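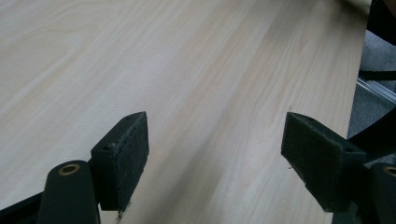

So the Aline shelf is finally out of its box and I am ridiculously pleased with it! I'd been after one for the alcove since January and nearly gave up twice. What got me is the grain — long wavy streaks, paler in places and a touch pinkish in others, and not a knot where I've looked. There are a few tiny dark specks, which I quite like. Now the question: oil it, wax it, or leave it bare? It'll hold cookbooks and a very heavy mixing bowl.

gurkum_shed
Lovely pale colour, that. Leave it bare for a month and see how it settles. I oiled mine straight away and it went the colour of weak tea.

plankton210
Disagree with gurkum. Bare wood near a cooker is asking for greasy thumbprints. Two thin coats of hard wax, light sand between. Is it solid or veneer, by the way? Looks like it could be birch or maple, but I wouldn't swear to either.

alcove_334
The box just says "light wood finish", so no help there! It's nowhere near the cooker, other end of the room. Does it matter for the wax?

plankton210
Matters for the sanding. If it's veneer go very gently, 3,000 grit at the end if you must, and stay off the edges. I went through a Clatance desktop in one afternoon and it still hurts to look at.

gurkum_shed
3,000 is daft for a shelf, you'll be polishing it like a car. A soft cloth does the job.

hubacek_fan
Try the wax on the underside first, whatever you pick. I used the clear Hubáček one on a pale board and it stayed pale — very happy with it.

alcove_334
Underside test it is, then. Clear wax ordered, and I'll put up the result next to a bare bit so you two can carry on arguing.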